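Home | Stories | Notes | About

The Sync Bug

I had been at Draltton for nine weeks when they handed me the sync bug, and I should have known from how fast everybody got up from the table.

The ticket was three years old. It said "sometimes the list comes back." That was the whole ticket! A person would delete a shopping list in Triltier, close the app, open it again, and there the list would be, with milk and batteries on it like nothing had happened. Fifty-four comments underneath, most of them some version of "can't reproduce."

I couldn't reproduce it either. I deleted lists all morning. I deleted them on the train with the signal dropping in and out (I was sure that was it, I had a whole speech ready), and they stayed deleted. I made a list called PLEASE COME BACK and deleted that, and off it went forever.

So I did what I do when I'm stuck, and went home and worked from the spare room with the door shut and my phone in the kitchen. 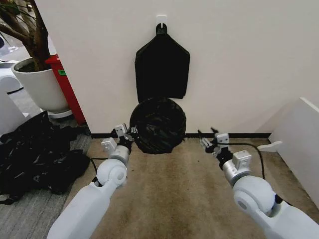 By dinner I had the queue code printed out on 14 pages, and I was going over it with a green pen like a substitute teacher. The queue was built on Nouri, an old library that the first team had loved and the second team had been scared of. Every change went in with a time on it. Latest time wins. Fine, sure, I'd have done the same.

Except whose time? I wrote that in the margin and then sat there looking at it.

I got up and fetched my phone. I set its clock back a couple of hours, made the deletion, set the clock right again and opened the app. Milk. Batteries. I yelled so loud the dog next door started up.

The server had looked at my brand-new deletion, decided it was old news, and politely handed me back the list. I did it again just to watch. Then I did it with PLEASE COME BACK TWO, and it came back, and I'm a little embarrassed at how happy that made me.

The fix was small — a counter in place of the clock — and I had it up for review before midnight. I wrote a long comment on the ticket, too long, with a drawing. Then I cut it down to a paragraph and kept the drawing.

In the morning there was one reply, from an account I'd never seen before, set up back when the ticket was.

"Thank you," it said. "I kept buying batteries."

Recent stories
The Fedthorpe Build
Two Tabs Open
April Release

Posted 05/08/2021 | Contact | All stories copyright the author | Back to top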